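**Visit report: Hawthorne site, Kemley**
Prepared for the Budurthorpe Technical Training Center
20 January 2024

The Center was invited to Kemley to review the Arkis desk-tidying program following the stoppage of last September. Ginette Joly, head of operations at the site, received the party and remained with us throughout the visit. The purpose was to learn what had failed and to decide whether our own trainees may be placed at the site this year.

## Background to the stoppage

Arkis is a two-armed machine that sorts and puts away small objects on a work surface. It learns from recordings of people doing the same work by hand. During a supervised run in September, the left arm closed on a hardcover book and continued to close after the force limit had been reached. The cover was crushed. The operator pressed the stop button, but the arm held its grip for a further 7 seconds before releasing.

There was no injury. Under the site's rules, a delayed release is nevertheless treated as a safety matter of the highest class, and all powered work was suspended the same afternoon.

## What the inquiry found

Two separate faults were identified. The first was a worn cable in the left wrist, which caused the force reading to freeze at its last good value. The controller had no check for a reading that did not change, and accepted it as correct.

The second concerned the stop circuit. The button cut power to the arm joints as intended, but the gripper was fed from a separate supply with its own timer. This arrangement dated from an earlier version and had not been recorded in the drawings given to operators. Ms. Joly stated plainly that the drawings should have been checked before the first powered run, and that they were not.

A review of the training material was carried out at the same time. Of 340 recordings examined, very few included books handled among small loose items, and the machine had little to guide it in such cases. The reviewers did not consider this a cause of the fault. They did recommend that more handwork of this kind be recorded, with pens, erasers and notebooks left across the desk as they would be in ordinary use.
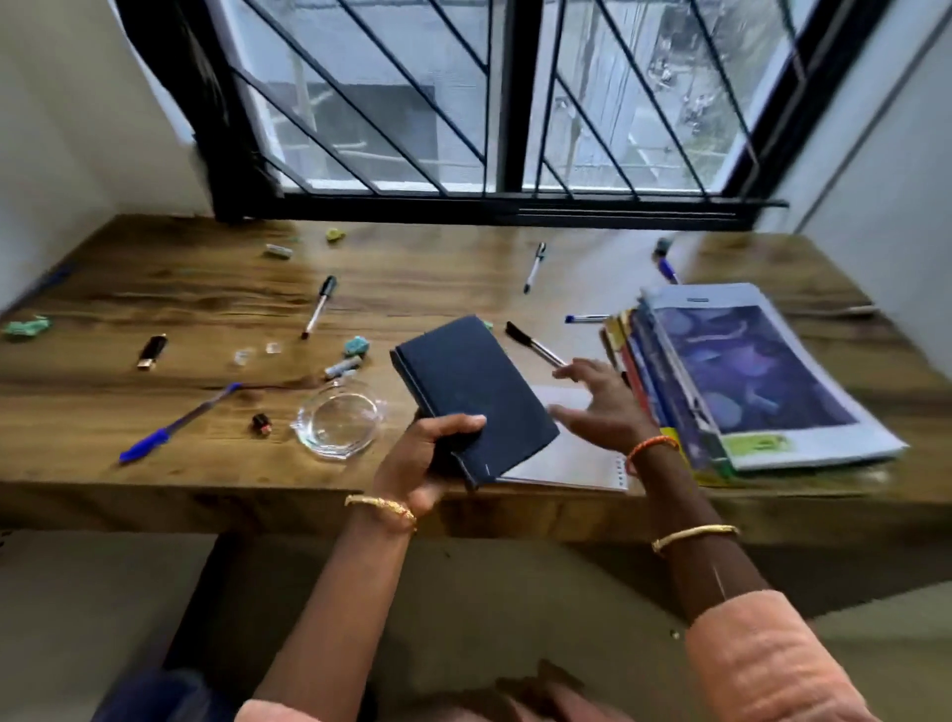
## Corrective measures

The following had been completed by the date of our visit:

- The gripper supply now passes through the main stop circuit, and the separate timer has been removed.
- Wrist cables are replaced at fixed intervals and logged by serial number.
- The controller halts if a force reading stays unchanged while the gripper is moving.
- Operators test the stop button with the gripper closed on a foam block at the start of each shift.

We were shown the last of these on 2 machines. Both released at once. We also asked to see the shift log and found 6 entries without a signature. Ms. Joly undertook to raise this with the shift leads.

## Matters outstanding

The revised drawings were still in draft. The party was allowed to read them but not to take copies. Until they are issued, operators are working from a marked-up version of the old set, kept in a binder at the control station. We regard this as acceptable for a short period only.

## Recommendation

Trainees may attend the site to observe and to take part in unpowered work. Placement on powered equipment should wait until the drawings have been issued and the Center has received a signed copy of the stop circuit test. Hawthorne has agreed to send both documents to the placement office.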